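One Cup, One Table: Notes on a Reduced Household
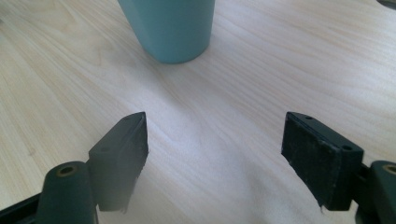 The decision to keep a single cup in daily use was made in August, at the end of a review of the kitchen that had occupied most of the summer. I had intended to write about the review as a whole. The cup has generated more correspondence from readers than any other part of it, however, and I shall therefore confine myself to the cup and to the table on which it stands.

Readers of long standing will recall that the former kitchen on Bromgate contained two full cupboards of drinking vessels. Many had been inherited, several had been received as gifts, and a considerable number had arrived without any record of their origin. When the contents were listed prior to the move, the total for all items of kitchenware came to 194. Cups and mugs formed the largest single category. The list is still in the drawer with the appliance manuals, and I consult it whenever I am tempted to make a purchase.

The cup that was retained is blue-green, with a matte finish, and narrows toward the base. It had spent several years at the back of the upper shelf, behind a set of glasses that was brought out only for guests. Its selection was not the result of any formal procedure. It was the cup I reached for on the first morning in the new apartment, when the remaining boxes were still sealed, and it continued to be the cup I reached for after they had been opened.

Regarding Color

Two readers have asked whether the color was chosen to suit the table. It was not. The table was acquired later, and the agreement between the two is fortunate. A pale wood surface is generally considered forgiving of most colors, but I have found that it is unkind to white. The white mugs from the former kitchen looked gray on it by late afternoon, and they were the first to be transferred to the donation box. The blue-green holds its appearance throughout the day. Under strong light it becomes somewhat softer, and in the evening, with only the lamp over the stove, it could be mistaken for gray by a visitor.

Regarding the Table

The table was purchased from Todden, a secondhand furniture dealer two streets from the apartment, for 864 dollars including delivery. I am aware that this is a substantial amount for a used table. My stated limit for the entire room was 1000 dollars, and the purchase left very little for anything else. The chairs from Bromgate were accordingly retained, although they are slightly too high, and the matter of curtains has been deferred to next year.

I had looked at darker tables and had very nearly committed to one of them. The grain decided the question. It is fine and wavy and does not demand attention, and I can eat breakfast at the table for a week without noticing it. On some mornings I then follow a single line with one finger for the whole of a cup of tea. The surface also shows crumbs less readily than I had feared. It does show rings. A household that places hot drinks directly on light wood should expect to see evidence of the practice, and I have adopted the following routine.

The table is wiped with a damp cloth after each meal and dried immediately with a second cloth. The second cloth is important and was omitted during the first month, with visible results near the window end. Any ring is treated the same evening. I use a small amount of Bredlow paste, applied along the grain, left for the length of a radio bulletin and then buffed off. Older rings have responded less well, and one of them I have ceased to treat. No coasters are in use at present. A set was considered and declined on the grounds that it would constitute a new category of object.

Regarding Guests

The most frequent question concerns guests. It has been put to me with varying degrees of patience. The household does own other cups. There are 3, and they are kept in a lidded box on the lower shelf, together with the larger serving dish and the cake stand. They are brought out when required and returned to the box after washing. This arrangement has caused no difficulty to date, apart from one occasion on which a neighbor arrived while the box was blocked by the vacuum cleaner and was served coffee in a soup bowl. The neighbor has since returned.

A related question is whether a single cup must be washed continually. It must be washed after each use, and so it is. Under the previous system, cups accumulated beside the sink until the supply was exhausted, and the washing was then carried out in a mood of resentment. At present the cup is rinsed, dried and placed back on the table, where it remains until it is next wanted. It no longer has a shelf. I had assigned it one in August and found that I never used it.

Regarding Breakage

Several readers have inquired what will be done when the cup breaks. I have given this some thought. It bears no maker's name that I have been able to find, and I am unable to say where it was bought or whether others like it can be had. A reader suggested the Nakajima range as a close substitute, and I visited the shop in order to inspect it. The pieces were well made but heavier than I prefer, and the nearest color was a good deal brighter. I left without making a purchase. Should the cup be lost, one of those in the lidded box will be promoted in its place, and the box will not be replenished.

Matters Outstanding

The review of the saucepans is in progress and will be the subject of the next entry. I can report that the two smallest have been found to perform identical duties and that I have so far been unable to part with either. The cutlery drawer has not been opened for review. Readers who wrote to ask for the dimensions of the table are informed that I will measure it when the tape measure is located. It was last recorded in a box marked Hall, and that box currently holds winter shoes.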